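How to Make Pie Dough by Hand and Roll It Out Without Tears

Posted August 2023 in Baking Basics

I learned to make pie dough in a rented kitchen in Vokville with a drawer that didn't close and an oven that ran hot, and I made a great many bad crusts there before I made a decent one. So if yours have been tough, or crumbly, or have shrunk down the sides of the dish like a wool sweater, please don't give up on it yet! A good dough is mostly cold butter and a light hand, and the rest you pick up as you go.
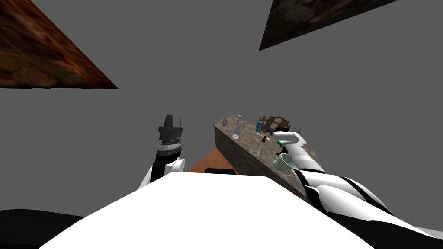
Maureen Tilley

What you need

Two and a half cups of all-purpose flour, plus more for the counter
One teaspoon of salt
One tablespoon of sugar (leave it out for a savory pie)
Two sticks of cold unsalted butter
6 tablespoons of ice water, with a little more standing by

You'll also want a big bowl, a rolling pin and some plastic wrap. My pin is a plain Segers one with no handles, and I'm fond of it, but I've used a clean bottle at a vacation rental and the pie came out just fine.

Step 1. Get the butter cold

Cut the butter into small cubes and put them in the freezer while you measure everything else. I buy the Branell butter when the store has it (it seems a little firmer to me), though any butter you'd happily put on toast will do. In the summer I put the flour in the freezer too, bowl and all.

Step 2. Rub it in

Stir the flour, salt and sugar together, then toss in the butter and get your fingertips in there. Pinch each cube flat and keep tossing it back through the flour. You want a shaggy mix with some pieces like coarse meal and some as big as a lima bean. Stop sooner than you think you should. Those bigger pieces make the flakes, and I spent years cheerfully rubbing every last one of them away.

Step 3. Add the water

Sprinkle the ice water over a spoonful at a time, tossing with a fork as you go. Squeeze a handful. If it holds together, you're done, even if there are still dry bits at the bottom of the bowl. If it falls apart, add another teaspoon and try again. Flour drinks more on some days than others, and in January, with the heat running, I nearly always need the extra.

Step 4. Rest it

Turn the whole thing out, divide it in two, and press each half into a flat disk. Wrap the disks and chill them for around 90 minutes. Overnight is fine too, and that's what I do before a holiday, when the oven has enough going on.

Step 5. Roll it

Let a disk sit out until it gives a little when you press it. Flour the counter, flour the pin, and roll from the middle outward, giving the dough a quarter turn after every pass or two. If it won't turn, it's sticking, and that is the moment to slide a bit more flour underneath (not five minutes later, with a spatula and some bad language). Stone is lovely for this, but I rolled on plain kitchen laminate for 16 years and have no complaints.

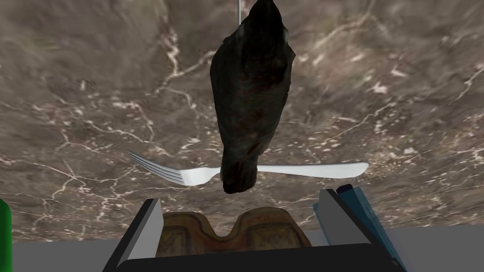
Brown marble with pale veins.

Keep going until the dough is a couple of inches wider than your dish all the way around. Cracked edges can be pinched shut. A hole in the middle can be patched with a scrap and a dab of water, and once the filling is in, you'll have trouble finding it yourself.

Step 6. Line the dish

Roll the dough loosely around your pin and unroll it over the dish. Lift the edges and let it settle down into the corners. Don't stretch it, or it will pull right back in the oven. Trim the overhang, tuck it under, crimp it however you like, and put the dish back in the refrigerator while you see to the filling.

A few questions I get a lot

Can I use a food processor? Yes, in short pulses, and move it to a bowl before you add the water.

Can I freeze it? Yes, wrapped twice. Thaw it overnight in the refrigerator before rolling.

What about the scraps? Stack them up, roll them thin, and shake on cinnamon and sugar. Bake them beside the pie and take them out as soon as the edges are brown.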